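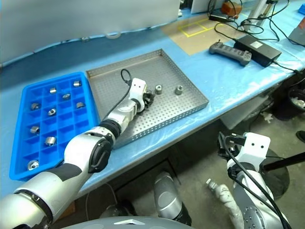
Parts sorting station, Stillville workshop. Blue compartment tray on the left, perforated metal tray on the right.

The Stillville workshop of Masitz has revised its procedure for storing small metal parts. The new procedure takes effect April 3, 2022, and replaces the one issued in February. (1/5)

Each part now goes into its own compartment. Parts stored together in bins were reaching assembly with scratched faces, and 80 of the 977 parts inspected under the old procedure had to be set aside. (2/5)

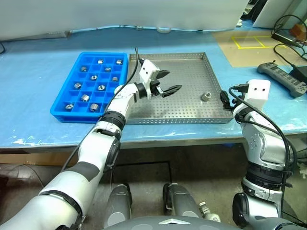
Perforated trays remain the standard for parts waiting to be sorted. Staff should place no more than one layer in a tray and keep it on the covered section of the bench. The tray stays directly against the compartment tray until the last part has been moved, even when a single nut is left in it, as at this station. Empty trays go back to the Kowalczyk rack. (3/5)

Compartment trays may be sent on partly filled. Please do not combine parts from 2 orders to fill the remaining cells. The order card travels with the tray. (4/5)

Questions about the procedure, and requests for additional trays at the Vestau site, should be directed to Khurram Sethi in Materials. Printed copies are available at the stores counter. (5/5)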